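工作日志　三月　星期五

上午八时到达共用工作间，先行签到，领取钥匙，并核对上一班留下的交接单。交接单由塔辛·拉纳辛哈（Tahsin Ranasinghe）填写，载明手持夹爪的连杆已重新装配，右侧指垫固定螺钉需复核一次。经复核，螺钉紧固，无须更换，已在单上签注。

本项目代号Ritorlow，自立项以来由本人与米扎努尔·维拉辛哈（Mizanur Weerasinghe）共同负责，目标为制作一套可在家庭环境中使用的手持夹爪，先由人手操作以积累动作经验，再将同一副指端移装至机械臂。本月计划所列工作为指端与连杆的定型，机械臂部分暂不安排。

指垫沿用黑色材料，内侧表面保留纹理，未作打磨。阿诺玛·塞尔瓦纳亚加姆（Anoma Selvanayagam）曾于上次例会提出，内侧如改用光面，清洁较为方便。本人意见为暂缓，待两种表面均有完整记录后再行比较。该意见已记入会议纪要，她本人亦无异议，但要求在月底前给出比较办法。此事由本人承办，目前仅有草稿。

连杆颜色定为深绿，系沿用首批零件，不另行调整。各轴孔加装铜套一事，前期争论较多，主要涉及费用。米扎努尔主张直接以塑料孔配合销轴，本人主张加套。最终按加套方案执行，费用由项目经费列支，单据已交卢特法·西迪基（Lutfa Siddiqui）存档。

上午其余时间用于插座面板对位练习。将夹爪置于面板上方，指端略微张开，观察两指与插孔之间的相对位置。

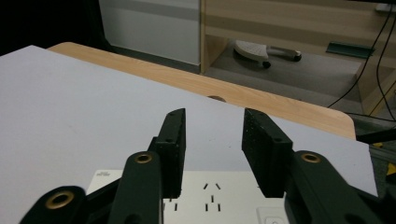 图一　夹爪指端与白色插座面板对位，台面上垫浅色平板。

对位练习每组二十次，共进行三组，由本人与米扎努尔轮流操作，另一人负责记录。记录表沿用旧格式，仅增设“视线遮挡”一栏。增设理由如下：操作者低头观察时，指垫本身占去较大视野，插孔往往只能从两指之间看到。米扎努尔认为可将指垫上部削窄，本人要求先出图纸，再议加工，不得在现有指垫上直接修改。双方对此达成一致。

中午休息，用餐后与阿什拉夫·塞内维拉特纳（Ashraful Seneviratne）通话。其所在的Zistunano工作室有意借阅本项目的连杆图纸，用于自制台灯支架。答复为可以借阅，但须注明版本，且不得将未定稿外传。通话中另谈及铜套的采购渠道，对方推荐Lutitz，称起订数量较低，待询价后再定。

下午二时恢复工作，整理上午记录。三组之中，第二组字迹较为潦草，有两处无法辨认，已请米扎努尔当面补正并签名。今后记录一律使用印刷体数字，此条已写入工作间守则的附页。

随后拟写指垫改型的图纸要求，列明外形尺寸、螺孔位置及内侧纹理三项，其中螺孔位置须与现有件保持一致，以便新旧互换。图纸由米扎努尔绘制，下周提交。比较办法的草稿亦续写一段，关于清洁方式的部分仍不满意，留待周末修改。

离开前清理桌面，夹爪收入工具箱，面板另行存放。交接单已填写完毕，提请下一班注意：铜套暂勿加油，待询价结果明确后统一处理。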